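Kitchen and welfare area inspection - Nalen building, ground floor

Date: 2018-04-26
Carried out by: Capucine Royer
Accompanied by: Darmawan Chin
Previous inspection by: Severin Haslinger

Marks used: OK, Action, Not checked. Comments are given where the mark alone would not tell you enough. Items carried over from the last sheet are shown with (C).

1. Access and floors

1.1 Corridor clear to full width - OK
1.2 Fire door closes by itself and latches - Action. Closes but does not latch unless pushed. Closer needs adjusting. Reported to Anatole Riviere on the day.
1.3 Floor covering sound, no lifted edges - Action (C). The join by the back door has lifted again. It was glued after the last visit and the glue has let go. Please screw down a metal strip this time.
1.4 Wet floor sign available - OK. Two, both in the cleaning cupboard.
1.5 Door mat lies flat - OK

2. Electrical

2.1 Portable appliances labelled and in date - Action. The kettle has no label. Darmawan thinks it was brought in from someone's home. Take it out of use until tested.
2.2 Plugs and leads undamaged - OK
2.3 No extension leads in permanent use - Action. One behind the fridge, feeding the microwave. There is a free double socket on the same wall and the microwave lead reaches it. I moved the plug and left the extension lead with Anatole.
2.4 Isolator switches labelled - OK, though the label for the water heater is fading and should be redone before it can't be read.
2.5 Emergency lighting test record up to date - Action. The April entry is missing. The test may have been done and not written up. If so, enter it with the real date, not the date of writing.

3. Water and hygiene

3.1 Hot tap warning notice in place - Action. Missing. Spare notices are in the site folder.
3.2 Infrequently used outlets flushed weekly - Action (C). The record sheet has gaps. The outside tap is the one that gets missed, so I have added it to the sheet as a separate line. Valentin Langlois to sign each week.
3.3 Hand soap and paper towels stocked - OK
3.4 Separate cloths for washing up and for surfaces - OK
3.5 Waste bins lidded and emptied daily - OK

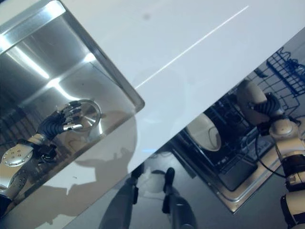 3.6 Cleaning products in original containers - Action. One spray bottle with a handwritten label. Contents not known, so it has gone for disposal. Do not decant.
3.7 Data sheets held for all products - OK, except the Homix descaler, which is new. Valentin to ask the supplier.

4. Fire

4.1 Fire blanket mounted and reachable - OK
4.2 Extinguisher in date, pin and seal intact - OK. Serviced by Kolum, tag signed.
4.3 Call point not obstructed - Action. Coat stand in front of it. Moved during the visit. It was in the same place last time, so please find it another home.
4.4 Evacuation notice current - Action. Still names Severin as fire warden. He handed over to Valentin.

5. First aid

5.1 Box complete against contents list - Action. Low on plasters, and no eye wash. Order in.
5.2 Accident book available, completed pages removed and filed - OK
5.3 Names of first aiders displayed - OK

General comments

Better than last time overall. The cleaning cupboard in particular has been sorted out and you can now get to the stopcock without lifting anything out of the way.

The two items marked (C) should not appear a third time. If the flooring contractor, Ó Séaghdha or otherwise, can't come within 5 working days, tape off the back door and use the side entrance.

Anything marked Action is to be closed by the person named. Where there is no name it falls to Anatole. Write the date closed next to the item and initial it - a tick is not enough. Return the sheet to me when it is finished and I will file it with the others.

Not checked on this visit: roof space, lift motor room, car park lighting.

Related items
Ladder and step stool checks
Legionella record sheet, blank
First floor inspection, Nalen building
How to report a near miss

We use cookies to remember your settings. Accept / Manage

Questions about this sheet: Capucine Royer, site safety. Copyright Nalen 2018. Back to top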